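Accueil | Carnet | Matériel | Essais | Contact
Imprimer | Envoyer par e-mail

Jeudi 27 avril

Comparaison des doigts Ulel et Pultis, suite. Commencé par la raclette orange : c'est la pièce plate qui glissait le plus avec les Pultis. Tenue verticale, serrage par le bas, devant la rangée de bacs. Le revêtement intérieur du doigt droit est éraflé, à surveiller.
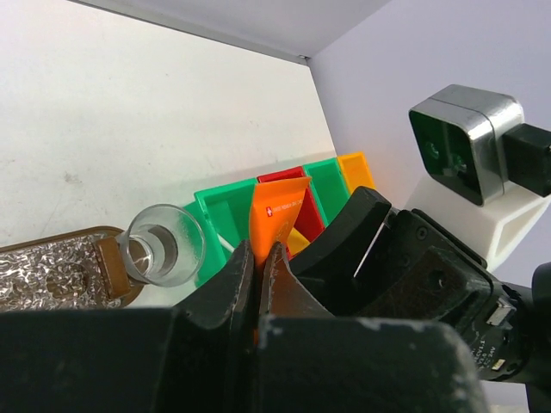 Passage au portoir

Même poste, deux bras. Noeline a rechargé les réglages de septembre, version 3047, sans toucher aux gains. Serrage à 8 N des deux côtés.

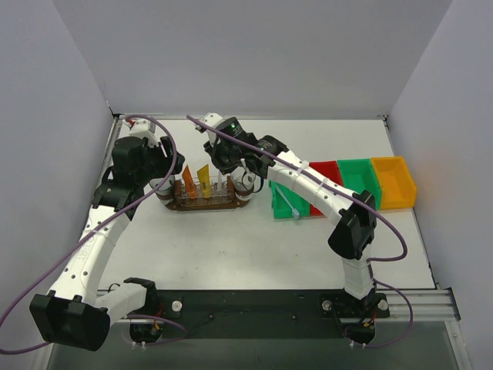
Le contrôleur Enix perd encore la consigne quand les deux bras démarrent ensemble. Décalage de 2 s ajouté dans le script, à valider avec Salamatu. Pour les tubes, je garde l'orange et le jaune côte à côte : leur sommet coupé en biais oblige à choisir l'orientation de la prise. Vérifier aussi la boucle du câble violet côté droit avant d'augmenter la vitesse.

À faire :
- refaire la série raclette avec les Pultis
- demander à Mei-kuen le jeu de doigts de rechange
- comparer les courants moteur au fichier de 2020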